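The arrangement of crockery in a small shared kitchen is a matter to which I have given more attention this February than I had intended. The following notes record the present position, and they are published here at the request of several readers who wrote after my earlier entry on the pantry shelves at Stotitz.

## The question of cups

Until recently our cups were kept in a wall cupboard, stacked two high, behind the serving dishes. The arrangement was tidy when the door was closed and inconvenient at all other times. Reinhold Rothe, with whom I share the responsibility for the kitchen, proposed that the cups in daily use should stand in the open, on a rack, and that the remainder should be given away. I opposed this for some weeks. I have since withdrawn my objection.

The rack selected is of thin wire with a white coating. The wire is bent back and forth to form the slots, and several of the prongs are finished with rounded white tips. I regard the tips as the most useful part of the design. Our previous rack, bought from Pesent, had bare ends, and these left marks on the glaze of two mugs that I had owned for a long time.

It has been placed towards one side of the table, with the drawers at a distance from it, so that the surface between the two remains free for work.

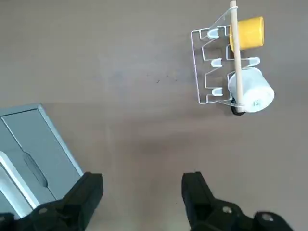
## The drawers

The second matter is that of the small items: teaspoons, strainers, the string, the spare lids. I had supposed that a single drawer would be insufficient and drew up a list in order to prove it. The list ran to 82 articles. When it was read aloud over breakfast, 30 of them could not be defended by either of us, and they were removed to a box in the hall, where they remain.

What is left must be divided between the kitchen and the table. The rule we have adopted is that an article used at least once in seven days may be kept at the table. All others go back to the cupboard. Mr Rothe has asked for an exemption in respect of the nutmeg grater, and this is under consideration.

I would draw attention to the grey cabinet in particular. Its top has a raised lip along the edges and so serves as a shallow tray, which is of value to anyone who is inclined, as I am, to put down a pencil or a teaspoon and then lose it. The drawer has a white metal bar for a handle and may be opened without putting down whatever is in the other hand.
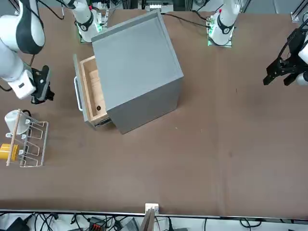 A pale board is kept in the drawer, and I am content for it to stay there until a better place is found. I had considered lining the drawer with felt, and obtained a sample from Sadeghi for the purpose, but the light wood of the sides is pleasant as it stands and easily wiped. The felt will be used under the bread bin.

The position of the cabinet is not yet settled. I should prefer it square to the edge of the table. Mr Rothe prefers it at an angle, with the drawer opening towards the cups, and he has on two occasions restored it to that position after I had corrected it. It does shorten the reach — I concede this — although the effect is less orderly.

## Remaining work

The larger plates have still to be dealt with. They are at present in the cupboard vacated by the cups, together with the Drora teapot, and the lower shelf is carrying more than I consider prudent. I have measured for an additional shelf, and five brackets have been ordered. A further entry will follow when they have been fitted.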